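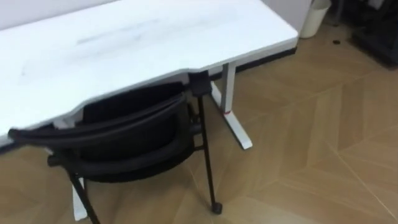 White desk with curved front edge, black office chair pushed in. Skulleo Workspace Services, second floor.

Skulleo Workspace Services is issuing the following notice on the care of shared desks and chairs. It applies to all rooms on the second floor of the Parkska building and takes effect on 7/14/18. Please read the full thread before your next booking. (1/14)

Desks first. The white tabletops have a smooth matte surface, and gray marks show on them readily. A faint smudged patch across the middle of a desk is the most frequent item on our room reports. It is to be wiped off at the end of each booking by the person who made the booking. (2/14)

Use a damp cloth and the Onsri surface cleaner kept in the supply cabinet beside the elevator. Spray the cloth, then wipe. Please do not spray the desk directly. Liquid runs to the edge band and collects underneath, and we have had to replace two tops this year for that reason. (3/14)

Scouring pads, abrasive powders and alcohol wipes are not permitted on any tabletop. They leave a shiny patch on a matte finish that cannot be repaired. The replacement charge for a damaged top is $890 and will be billed to the department holding the booking. (4/14)

The front edge of the desk curves inward at the place where a person sits. Crumbs and eraser dust gather along this curve. Run the cloth along the edge from one end to the other, and then once along the underside with a dry cloth. (5/14)

Desks are not to be moved. The T-shaped legs have long foot bars that will scratch the floor if they are dragged. If a desk is standing in the wrong place, leave it there and report it to the Closance help line. Our staff will respond within one working day. (6/14)

Chairs. At the end of a booking, the office chair is to be pushed in under the curved edge of the desk so that the floor behind it is clear for cleaning and for anyone passing through. Coats and bags may not be left on the backrest overnight. (7/14)

Several departments have asked whether the padded armchairs may be moved between rooms. They may, within the second floor only. A chair taken from another room must be returned before the end of the same day. (8/14)

Chairs are to be lifted and never pushed or dragged. The herringbone floor was refinished in February and the finish is still easily marked. A chair leg pulled across the grain of the wood will leave a line, and sanding out a line means closing the room. (9/14)

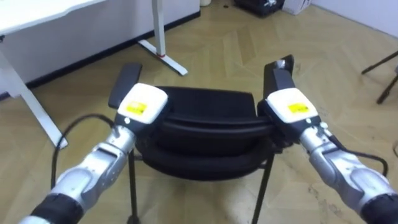

Black padded armchair held by both armrests, clear of the floor.

Take hold of the chair at both armrests and raise it straight up until all the legs are off the floor. Keep it level, carry it to its new place and set it down gently. Do not lift by the top of the back, and do not stack one armchair on another. (10/14)

Before setting a chair down, check the bottoms of the legs. Each one should have a felt pad. If a pad is missing or worn through, leave the chair on the mat by the door and report it. Replacement pads are held by our office and should not be purchased separately — the wrong adhesive leaves a residue on the wood. (11/14)

Wastebaskets are emptied on weekday evenings. Food containers, cups with liquid in them and used cleaning cloths do not belong in the room wastebaskets. Please carry these to the large bins in the kitchen at the end of the hall. Cloths go in the laundry bag inside the supply cabinet. (12/14)

Room checks will be carried out after 7 p.m. A room found with an unwiped desk or a chair left out of place will receive a written reminder. A department that receives 5 reminders in one quarter will lose advance booking for the quarter that follows. Same-day booking will remain open to it. (13/14)

Questions on this notice may be sent to the Closance help line, which also takes reports of damage. Damage reported on the day it happens is not charged at the full rate. Printed copies of the notice will be placed inside each door on the second floor. (14/14)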